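Mellum House Residents' Association
Minutes of the House Meeting
July 7, 2025, ground floor common room
Chair: Darcy MacPherson

1. Opening and previous minutes

The chair opened the meeting at 7:05 p.m. The minutes of the May meeting were approved with one correction. Under item 4, the word "freezer" should read "refrigerator." There is no shared freezer in the building.

2. Matters arising

The back door closer has been replaced by Bouchard, the building's regular contractor, and the door now latches without being pulled. The invoice was $669. It was paid from the maintenance account.

The light over the bike rack is still out. The chair has reported it to the landlord twice and will report it again in writing.

The noticeboard by the mailboxes has been cleared of old notices. Anyone who wants a notice to stay up longer than a month should write a date on it.

3. Accounts

The balance of the house account stands at $2748 after the Bouchard invoice. Contributions are up to date except for two apartments, both of which have been in touch. There were no questions.

4. Common room table

The Jukdale table was discussed at length. Several residents said the surface is hard to keep clean because crumbs and sugar collect in the grooves between the panels. A damp cloth goes over the top of them and leaves the grooves as they were. One resident has been using an old toothbrush and reports that it takes ten minutes for the whole table, less if it is done every week.

It was proposed that the table be replaced. A Rendby table of similar length was priced at $1039 including delivery. The meeting was split on this. Those in favor said that a flat top would save time and would be better for cards and puzzles. Those against said the present table is sturdy, fits the room, and was bought only four years ago. It was also pointed out that the old one would have to be taken away and that this was not in the price.

A clear cover was suggested as a cheaper answer. Two people had used covers of that kind at home and said that liquid gets under the edge and stays there. The chair asked for a show of hands. Replacement was not carried. The cover will be looked at again in the fall if anyone brings a sample.

Agreed: a soft brush will be bought and kept on the hook beside the sink. Whoever uses the table for food or crafts brushes out the grooves before leaving.

5. Mugs and other items left out

The chair said that this comes up at every meeting and asked that it be settled. Mugs are being left on the table overnight and sometimes over several days. People who come in to use the table in the morning have to move them first, and some do not like to move things that belong to other people.

The question of marks on the table was raised. It was felt that most of the marks come from hot mugs put down without anything underneath. There are coasters in the drawer but they are seldom taken out.
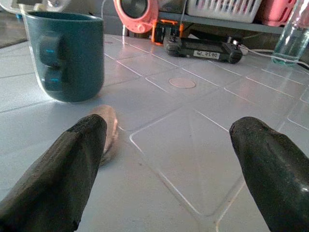
A resident from the second floor asked whether mugs could be put on the windowsill instead. The chair said that the windowsill was full last winter for the same reason and that she would prefer them washed and back on the shelf. This was generally supported.

Agreed: coasters will be left out on the table at all times. Mugs found on the table at 9 p.m. will be washed and put on the shelf by whoever locks up. Small items, such as sponges, rolls of tape and craft supplies, go in the basket under the shelf. The basket will be emptied on the last day of each month, and anything unclaimed goes to the thrift store or in the trash.

One resident asked that it be recorded that she does not think people locking up should have to wash other people's mugs. This is recorded.

6. Storage along the wall

The side of the room past the table has become crowded again. It was agreed that the landlord's insurance requires a clear path to the back door and that this path must be kept at all times. Residents storing items in the room should put an apartment number on them by the end of the month. The chair will walk through afterward and speak to people directly.

A request for a second shelf was approved, up to $80. The shelf should match the first one as far as possible and be fixed to the wall.

7. Any other business

The sign-up sheet for the room has run out. A new one will be posted. Bookings already made stay as they are.

The kettle switches off before it boils. It will be descaled before a new one is considered.

A resident asked about keeping the windows open in the evening during hot weather. There was no objection as long as they are closed by the person locking up.

8. Next meeting

The date will be posted on the noticeboard. Items for the agenda should be given to the chair a week ahead.

The meeting closed at 8:20 p.m.

Actions
Darcy MacPherson: written report to the landlord about the bike rack light; new sign-up sheet; walk-through of stored items.
Apartment 6: buy brush, put up hook.
Apartment 11: shelf, receipts to the chair.
Apartment 3: descale kettle.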